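Subject: Re: [lolholm-watch] Break-ins on the Conceição side, and the Tarkora offer
From: Dalva Vasconcelos
To: lolholm-watch

Lucimara Mendonça wrote:

> Hello all,
>
> You'll have heard by now that the garage behind Conceição House was
> broken into in September, and that two sheds went the same week. I
> spoke to the rep from Tarkora, who was very helpful. He says streets
> that take their monitored camera package see burglary fall by 60 per
> cent in the first year. The cost would be £293 per household, with
> the door sensors thrown in, and they'll hold that price if we get
> enough names together before the clocks go back.
>
> He also said there is a gang working the estate and that they mark
> the gateposts with chalk beforehand. Please check yours and rub off
> anything you find.
>
> I think we should do it. I'd rather pay now than come down at three
> in the morning and find someone in my kitchen.
>
> Lucimara

Lucimara, I'm sorry about your shed, and I don't want anybody to read what follows as me saying it doesn't matter. I had my bike taken from the side passage a few years back and I was checking the bolt at midnight for months. But I have read your message three times and there is hardly a thing in it that I can find a source for, apart from the price.

Take the 60 per cent first. Sixty per cent of what? I rang Tarkora and asked which streets they had measured, and over what time, and whether burglary had also gone down in the streets next door that hadn't bought anything. The woman I spoke to was perfectly pleasant and told me the figure came from "customer feedback". I asked if I could see it. She said she would ask someone to ring me back, and I'm still waiting. If a street has five break-ins one year and two the next, that's your 60 per cent, and it could happen with no cameras at all.

Then the gang. I asked the officer who comes to the library drop-in whether the police thought the garage and the sheds were connected. She said they had no evidence either way. The garage door was forced, one shed had its hasp unscrewed, and the other, by the owner's own account, wasn't locked. Those could be the same people. They could just as well be three different people on three different nights, and one of them might live round the corner.
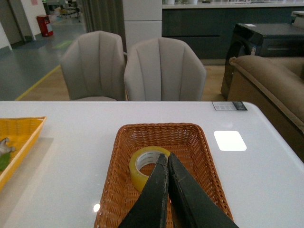

As for the chalk marks, this one has been going round since before I moved to Lolholm. I've seen the chart of symbols, with the circles and crosses that are supposed to mean "woman alone" and "good dog" and so on, and it turns up every couple of years with a different town's name at the top. I asked the officer about that too and she gave me a rather tired look. There are indeed marks on the pavement by my gate. They were sprayed there by the water company, and they have since dug it up twice.

What bothers me more is the £293. Read the back page of the leaflet, where the print gets small. That sum covers the equipment and the first year of monitoring. From the second year it is a monthly charge "reviewed annually", with no upper limit given, and if you stop paying you lose access to your own recordings. I'd like somebody at Tarkora to explain that one to me in writing. I would also like to know who gets to look at the footage, given that one of the cameras in their drawing points straight down the footpath that the school children use.

The other firm people have mentioned, Trotar, is cheaper to start with, but their response time is "within 2 hours subject to demand". I can't think of a burglar who would hang about that long. I am not recommending them either.
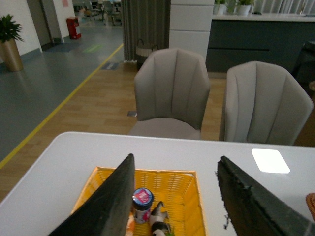 Yellow basket on a white table, with a blue-lidded jar and a black-and-white toy animal.

Before anyone signs anything, I'd suggest we find out what we already have. There are 113 homes on the estate going by the residents' list. How many have a working light at the back? How many of the shared gates shut? The one behind the bin store hasn't latched since the spring, and I've reported it to the management company so often that they know my voice. A new latch costs less than a round of drinks. If the back lane had been shut off, whoever did the garage would at least have had to come past the front windows.

I would also ask for the recorded crime figures for our few streets, by month, going back several years. They're public, anyone can look them up, and I'm happy to go through them if somebody will check my sums. If they show a real rise I'll say so here, and I'll listen to quotes from firms that will put their claims on paper. If they don't, then we have had one bad week, which is horrid for those it happened to but isn't the crime wave the leaflet talks about.

One last thing. Somebody (not Lucimara) forwarded her message to the school parents' group with a line added about "a man in a grey hoodie seen near the garages". Who saw him? When? My nephew wears a grey hoodie and walks past those garages every evening on his way home from work. Please don't pass that sort of thing on unless you saw it yourself, and if you did see it, ring the police and tell them.

I have the leaflet if anyone wants to borrow it.

Dalva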